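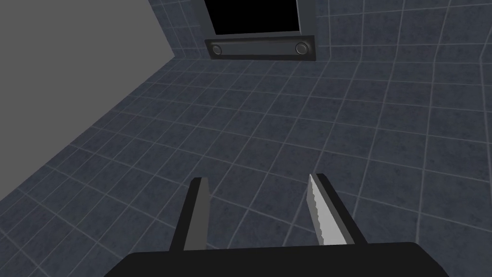

Wrist view, gripper open, tiled floor ahead. Simulated.

Skistel Kitchen Pack - README
by Ocampo, sold through Fokwood

Last edit 13th December. Notes for people who bought the pack or have the trial and want to get going.

What it is

Simulated kitchen episodes with a parallel gripper, wrist camera included. Rendered, all of it. No real footage in here, don't mix it up with the Skular pack, which is a separate download and a separate license.

What you get

2,448 episodes total
2,312 passed our replay check, these are in the main folder
The rest are in "unchecked", use at your own risk
3 camera streams per episode, wrist plus two fixed
Joint states, gripper width, action log
Task text, one line per episode

Install

Unpack, point the loader at the top folder, run the check script first. Needs 10 GB free on top of the archive for the index. If the check script stops halfway, delete the index and run it again, dont try to resume. Paths with spaces still break the loader on Windows. Known, not fixed.

Wrist camera notes

The wrist stream is the one most people write in about. Camera is fixed to the hand so the room tilts when the hand tilts. No horizon correction, and we're not adding one. If your model wants upright frames, use the fixed streams or rotate them yourself from the wrist pose in the log.

Lighting is flat. Shadows soft or missing. Good for a first pass at control, not so good if you plan to go straight to a real kitchen. Tile texture repeats, so watch out for models that latch on to the grout lines. We saw it in our own baseline in September and had to add color jitter to get rid of it.
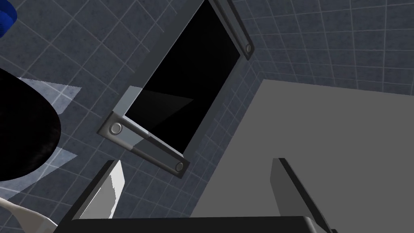 Near the counters and appliances things get crowded and the depth gets messy. Transparent surfaces are the worst. They render as pale sheets in color and mostly drop out in depth, so mask them or skip depth for those episodes. Dark glossy windows on appliances have the same issue, smaller. Big objects close to the lens fill a lot of pixels and object labels get unreliable there, we left those labels in but set the confidence low.

Finger geometry is in the hand file. Don't assume the two fingers look the same in color, shading differs a lot with wrist angle.

Splits

Train and test are split by kitchen layout. Please keep it that way if you publish numbers. Random splits leak and the scores come out way to high.

Known problems

- Gripper width reads zero on the first step of some episodes. Drop the first step.
- Task text has a few duplicates with different spelling.
- Fixed camera two starts one step late. Timestamps are right, frame index isn't.
- Preview player has no sound. There is no sound.

License

Research and internal product work is fine. No reselling the raw files. Models trained on the pack are yours.

Support

Fokwood handles billing and download links. Data bugs come to us at Ocampo, send the episode number and the check script output, otherwise we just have to ask you for it.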